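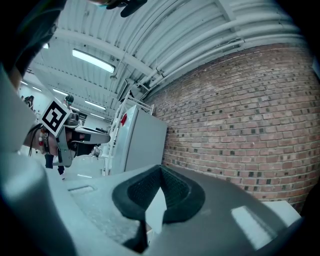 Aileen Saludo

Home | Topics | Teeth & Gums | Ask | Log in

Water flosser with a permanent retainer?

I finally have a bonded wire behind my bottom teeth and I love not wearing a tray! But threading floss under it takes me forever. Has anyone switched to a water flosser?

Tadeusz Ostrowski
Yes, and I'm a total convert! Start on the lowest setting, lean over the sink and go slowly along the gumline (both sides of the wire). I still thread floss on Sunday and my hygienist is happy with that. Ask yours though, everyone's gums are different.

Deirdre Moriarty
got mine at 17, still threading. those little brushes are great too!!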